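The bathroom sink should be a daily job

28 December 2021

Most cleaning schedules put the bathroom sink down for once a week. I think that's wrong. A sink gets used more than any other thing in the house, and 52 cleanings a year isn't enough for it.

I spent years scrubbing on a schedule. By the end of the week there was toothpaste on the rim, grit near the drain and a gray film down one side of the bowl. White ceramic hides none of it.
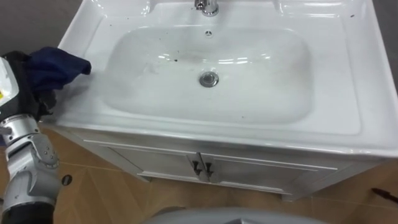 Dark specks and streaks on a white vanity top.

What I do now is keep one cloth in the bathroom and wipe every night. It takes 30 seconds, nearly always without cleaner. I start on the rim, then do the bowl, and leave the drain for last. 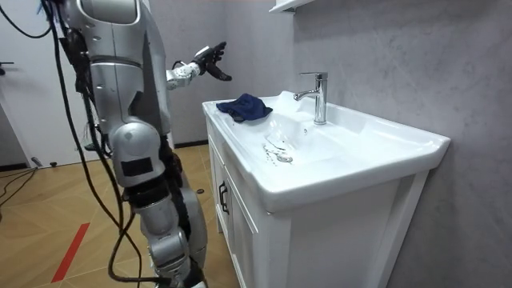 The cloth matters less than people say. I have bought the Starby microfiber pack and the Donditel sponge set, and neither did a better job than an old washcloth. I do prefer a dark one – toothpaste shows up on it, so I know when to throw it in the wash.

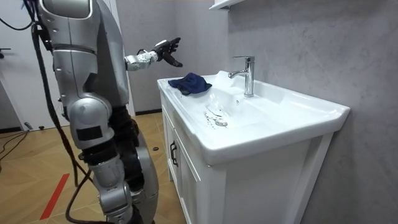
What about the faucet?

Wipe it too, all the way around the base. Water sits there and leaves a crust that takes real work to get off. I let mine go one winter and by February I was at it with vinegar and a toothbrush for 20 minutes.

The flat part beside the bowl is the other place people skip. Soap bottles usually live there, and the ring under a bottle is the worst mark in the room. Move the bottles into the cabinet.

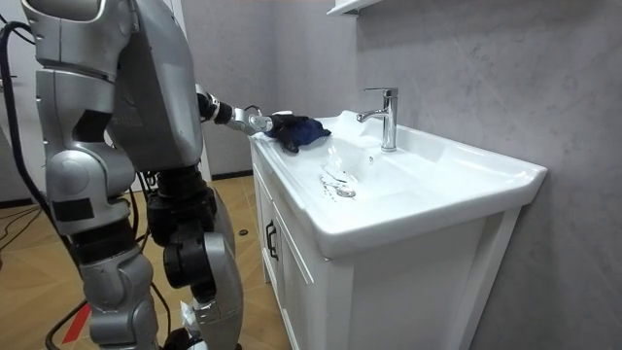 I still do a proper clean with a spray every couple of weeks. It goes fast, and I no longer dread it.

52 shares | 3 comments

Comments

Every night is a bit much for me, but I agree on the bottles.

Dark cloths leave lint on my sink. White flannel works better.

We have a Stalia basin and the rim holds water. Daily wiping is the only thing that helps.

Contact | © 2021 Medeiros Home Pages | Back to top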